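Skonar G2 Two-Finger Gripper: our notes after a month of bin picking

I'm Catalina Troncoso and I write the equipment pages for Clerkbridge, so if you've bought a gripper from us you've probably already put up with my rambling. This one took longer than usual, mostly because I kept changing my mind about it. 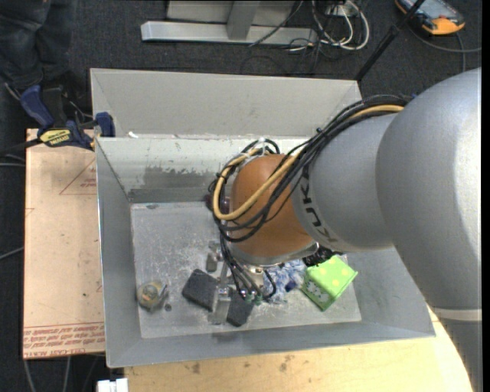 The short version is that we like the G2 a lot for mixed bins and a little less for anything soft. We ran it on the big KUKA against the Tivis Duo, the one most of you ask about, with the same bins and the same odds and ends in them: a dark spongy block, a crumpled cloth thing, a polka-dot box, and whatever else was lying around the shop that day. No neat rows, no fixtures. If you only pick identical parts out of trays, you can skip most of this page and just go by price (the Duo is cheaper, go get the Duo).

What we did

Each gripper got 1,000 pick attempts, split over five sessions. A pick counted only if the part came up, stayed up, and made it over to the second bin. We reshuffled by hand between rounds, and we didn't let anyone "help" by moving a part out of a corner. I was strict about that and not very popular for it!

Where the G2 won

Corners, by a mile. The fingers are slim enough to get down beside a wall, and when they do brush the metal the wrist doesn't throw a fault every time. The Duo has chunkier fingers and we had to back it off and try again so often that Greenwood (that's our test cell, named after the street) started to feel like a waiting room.

Boxes were good on both. A box sitting at an angle is still a pain, and the G2 dropped more of those than I expected in the first session. We lowered the closing speed and it got a lot better. I'd start slow if I were you and work up from there.

The spongy block surprised me. I figured it would squish out sideways, but with the force turned down to the second setting it came up fine nearly every time. The Duo left dents in it.

Where it didn't

Cloth. Ugh. Flat cloth is hopeless with two stiff fingers, and crumpled cloth is a coin toss. Of the G2's misses, 200 were cloth, and the Duo was no better. If fabric is a big part of your day, look at suction or write to me and I'll tell you what else we've tried.

Small round stuff near a wall is also iffy. You want the narrow finger pads for that, and they're sold separately, which I've complained to Skonar about already.

Routing your hoses

Please spend an afternoon on this. Leave more slack at the wrist than you think you need, then run the arm through its whole range by hand-jogging it before you let a program anywhere near it. We redid ours twice. The fittings on the G2 are push-in and easy to swap, but they face down toward the parts, so keep an eye on them in deep bins.

A few practical bits

Weight with standard fingers: 19 ounces more than the Duo, so check your payload
Finger change: two screws a side, hex key included
Force settings: four, set from the controller
In the box: gripper body, standard fingers, mounting screws, printed guide (the wiring page is tiny, ask me for the big one)
Order number: 563
Not included: narrow pads, adapter plate, hoses

Can I try one first?

Yes! We keep a loaner G2 and a loaner Duo, and you can have either for two weeks if you cover shipping. Tell us which arm you have so we can put the right adapter plate in with it. You're also welcome to bring your own parts to Greenwood and we'll run them while you watch. Weird parts are very welcome, I get bored of boxes.

Next up I want to rerun the cloth rounds with the rubber-tipped fingers Skonar has promised us, and I'll add those numbers to this page when I have them.

Last updated May 4, 2019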